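Sorting days are back at Nartey Hall!

We're emptying the odds-and-ends cupboard into the big gray metal bins again, and what a mix it is – a yellow tape measure, a round blue lid, a lilac plastic thing we can't name yet (guesses welcome!). Drop in from 9, any morning in February.

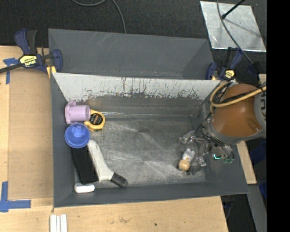
Amerley Agyeman would like every lid kept until its pot shows up, even if that takes until summer. Fine by us! Bring small stuff you've lost the other half of, and we'll try to match it. Tea at 4.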